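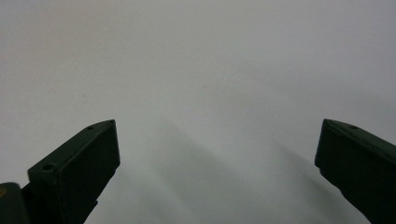

Gripper fingers, open.

Print this story | E-mail this story

Participant Correspondence
Fiction

The Gremovon study enrolled 283 adults in good health. Each was issued a box of tablets, a booklet titled Your Evening Diary, and a supply of prepaid envelopes. Participants were instructed to take one tablet at bedtime, to answer the questions on the page for that night, and to mail the completed pages at the end of each month.

Of those enrolled, 218 completed the study. The remainder withdrew for reasons recorded in the final report, which Broltureck has placed in its library at Gethin. This account concerns Participant Meredith, who completed the study and did not stop.

The final page of the diary thanks the participant and states that no further pages are required. The Office of Participant Correspondence received Mrs. Meinir Meredith's final page in February, along with her unused tablets. The following month it received an envelope containing thirty-one sheets of ruled paper. On each sheet the diary questions had been copied out by hand, and answered.

Did you take your tablet tonight? No, you have them.
Did you have any trouble swallowing? No.
Have you noticed any change in yourself today? I was short with the man about the gutters.

The matter was referred to Mr. Stuart Fairclough, then Deputy Head of Correspondence. Mr. Fairclough determined that the sheets were not study data. He further determined that they could not be destroyed, as the retention policy applied to any writing received from a participant concerning her health. The sheets were placed in a folder. A letter was sent to Mrs. Meredith reminding her that the study had closed and that her contribution was valued.

She replied that she had understood this from the first letter. The next envelope arrived on schedule. Her prepaid envelopes having run out, she had bought a stamp.

Dr. Radka Jurić, the study physician, was asked to review the folder for safety purposes. Dr. Jurić reported no finding. She noted that the participant slept well, had given up sugar in tea and resumed it, and had walked as far as Skakum and back without discomfort. She asked to be copied on future sheets. Asked by Mr. Fairclough to state the medical purpose of this request, she wrote "Follow-up" in the space provided.

The fourth envelope contained the following.

Have you noticed any change in yourself today? I laughed at the radio. I had not expected to, it being his birthday. I looked for where to put that and there was only this question.

Enrollment records were consulted. Under "Others in household," Mrs. Meredith had written the numeral 2 and had later corrected it to 1. The correction was initialed and dated, as the instructions require. It had been made during the second month of the study. The diary did not ask about it, and her pages for that month were complete.

At this stage the Office sought advice from Mr. Sivaprasad Venkataraman in Legal Affairs. Mr. Venkataraman advised that Broltureck had no duty to read the sheets. He advised also that, having read them, it could not be said to have not read them. He recommended a second letter, firmer than the first, and supplied a draft.

The draft was assigned for signature to Mr. Subbarao Varghese, a clerk in the mail room, whose name appears on all outgoing correspondence of that class. Mr. Varghese had opened each of Mrs. Meredith's envelopes, stamped the contents, and carried them upstairs. He returned the draft unsigned. Attached was a requisition for one box of prepaid envelopes and one copy of Your Evening Diary, of which nearly 2000 remained in storage.

The form requires a reason. Mr. Varghese had written that the participant was copying out the questions every night and that this must take her some time.

The requisition went to Mr. Fairclough, who held it for nine days. It was approved without comment. The booklet was mailed that afternoon at a quarter past four, with the first page, concerning the tablet, neatly removed.

Her next pages came at the end of the month. On the inside cover, where the participant is asked to print her name, she had printed it, and below it, in pencil, Who reads these?

Mr. Varghese stamped the page as received. He then wrote his own name under the question, made a copy for the folder, and sent the original back.

Contact the editors | Copyright, all rights reserved | Back to top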